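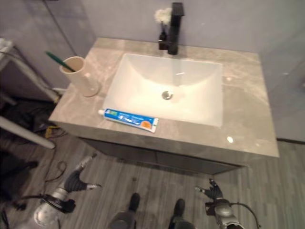 Bathroom counter task, with the toothpaste along the front edge and the brush in its cup.

Kimov Counter Set, from Skatport

I'm Edileuza Lopes, and I put this set together after getting tired of tidy lab tables! You get 400 recorded runs of small bathroom jobs, all from the head view, plus the policy we trained on them. My favorite result: we trained once on all 400 and once on only 200 (picked for varied starting poses), and the smaller batch came within 5 points on toothpaste pickup. The toothbrush is still hard, I'll admit – thin handle, leaning at an angle – and we're working on it.

Ships as a download, roughly a morning to set up. Order code 2815.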